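# 뚜껑은 왜 돌려야 열릴까?

안녕, 친구들! 나는 물건 속에 숨은 과학을 찾아다니는 게 제일 재미있는 사람이야. 오늘은 우리가 날마다 만지는데도 별로 궁금해하지 않는 걸 가져왔어. 바로 돌려서 여는 뚜껑, 나사 뚜껑이야!

먼저 실험 하나 해 보자. 종이 한 장을 직각삼각형으로 잘라. 긴 빗변을 따라 사인펜으로 굵게 선을 그어. 그다음 연필에 종이를 돌돌 말아 봐. 선이 어떻게 됐어? 연필을 빙글빙글 감으면서 올라가지? 와, 나는 처음 해 봤을 때 세 번이나 풀었다가 다시 감았어(종이가 너덜너덜해졌지 뭐야).

그 빙글빙글한 선이 바로 나사야. 그러니까 나사는 **돌돌 말린 비탈길**인 셈이지!

## 비탈길이 왜 좋은데?

높은 산에 올라갈 때를 생각해 봐. 절벽을 곧장 기어오르면 엄청 힘들지만, 구불구불한 산길로 가면 훨씬 편해. 대신 오래 걸어야 해. 힘을 적게 쓰는 만큼 길이 길어지는 거야.

내가 아는 에일륄 귈러 선생님은 수업 때 이걸 계단으로 설명하셔. 높이가 100센티미터인 곳에 5칸짜리 계단으로 올라가려면 한 칸이 20센티미터나 돼. 그런데 칸을 더 많이, 더 낮게 만들면? 걸음 수는 늘어나지만 한 걸음은 쉬워지지. 나사도 똑같아. 뚜껑을 한참 돌려도 위아래로는 아주 조금만 움직여. 그 대신 손에 힘을 조금만 줘도 뚜껑이 병 입구를 꾹 누르게 되는 거야.

## 어느 쪽으로 돌리지?

위에서 내려다볼 때 시곗바늘이 도는 쪽으로 돌리면 잠기고, 반대로 돌리면 열려. 대부분의 뚜껑이 그래. 헷갈리면 벽시계를 떠올려 봐. 나는 어릴 때 잼 병을 열겠다고 끙끙대면서 자꾸자꾸 더 꽉 잠근 적이 있어. 결국 그날은 맨빵을 먹었어, 흑흑.

그리고 뚜껑 옆면을 손가락으로 쓱 문질러 봐. 오돌토돌한 줄이 있는 뚜껑이 많을 거야. 매끈매끈하면 손이 미끄러지니까 줄을 내서 마찰을 크게 만든 거지. **마찰**은 두 물건이 맞닿아 문질러질 때 움직임을 방해하는 힘이야. 손에 비누를 묻히고 열려고 하면 자꾸 헛도는 것도 마찰이 작아졌기 때문이야.

## 우리 주변의 나사 뚜껑

이제 냉장고랑 화장대를 한번 둘러봐! 물병, 간장병, 치약, 풀, 물감... 나사 뚜껑이 정말 많지? 음료수 병도 빼놓을 수 없어. 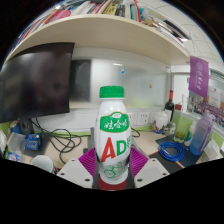
*초록색 나사 뚜껑이 달린 하얀 플라스틱 음료수 병*

뚜껑을 열었으면 병 입구를 살펴봐. 빙 둘러 튀어나온 줄이 보여? 그게 아까 연필에 감았던 비탈길이야. 뚜껑 안쪽에도 짝이 되는 줄이 있어서 둘이 서로 맞물려. 그래서 뚜껑만 위로 쑥 잡아당기면 잘 안 빠지고, 돌려야 스르르 올라오는 거야.

## 집에서 해 보기

준비물은 빈 병 2개랑 물이야.

1. 두 병에 물을 반쯤 담아.
2. 한 병은 뚜껑을 살짝 얹기만 하고, 다른 병은 끝까지 돌려 잠가.
3. 싱크대 위에서 한 병씩 기울여 봐.

어느 쪽에서 물이 샜는지 그림일기로 남겨 두면 좋아. 옷이 젖을 수도 있으니까 소매는 꼭 걷고! 다음에는 병뚜껑의 친척인 수도꼭지 이야기를 들고 올게.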